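Bett machen, Kissen, Handtücher: Kurztipps

Stand 1 Jun 2019

Wieder mal Fragen zum Bettzeug, also schnell gesammelt was sich bei mir bewährt hat. Reihenfolge egal.

Erst alles runter vom Bett. Auch Bücher, Hefte, Handtücher. Dann Laken glatt ziehen, von der Wand her nach vorn, sonst hat man die Falten hinten und kommt nicht mehr dran. Kante tief unter die Matratze.

Kissen an der Ecke packen, hochheben, kurz schütteln, hinlegen. Nicht über das Laken schieben, gibt nur neue Falten. Offene Seite vom Bezug immer zur selben Seite, sieht gleich ordentlicher aus. Gemusterte Bezüge verzeihen übrigens mehr als weiße.

Bettzeug und Handtuch, kreuz und quer:
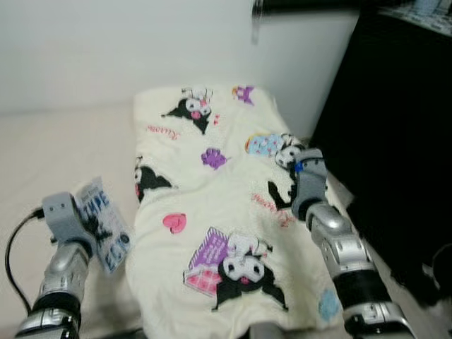
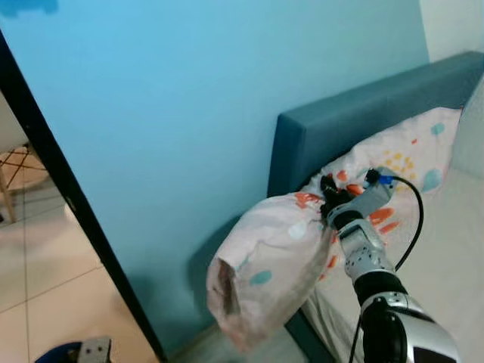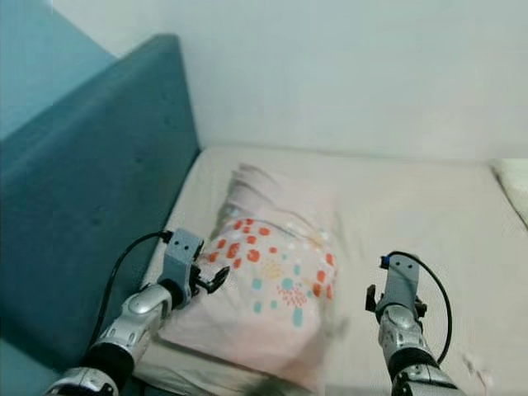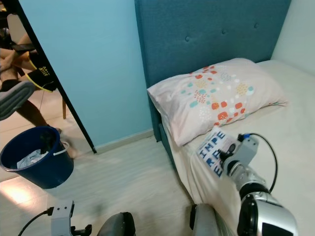
Bezüge auf links waschen, 500 Umdrehungen reichen beim Schleudern. Mehr knittert bloß. Knöpfe und Reißverschlüsse vorher zu!! Trommel nicht vollstopfen, eine Hand muss oben noch reinpassen.

Bedruckte Handtücher: kein Weichspüler, werden sonst schmierig und saugen nix mehr. Beim Falten erst längs, dann dritteln. Motiv nach außen, dann findet jedes Kind seins alleine.

Polster-Kopfteil: mit der weichen Bürste absaugen, einmal im Monat, im März dann gründlich. In den Vertiefungen von den Knöpfen sitzt der Staub, da geht ein trockener Pinsel am besten. Flecken tupfen, nie reiben. Bett dafür 50 cm von der Wand ziehen, dann kommt man auch hinten ran. Und gleich mal lüften wenn mans schon vorgezogen hat.

Laken in Übergröße such ich noch. Bei Brekby waren sie zulezt aus, wer was weiß bitte melden.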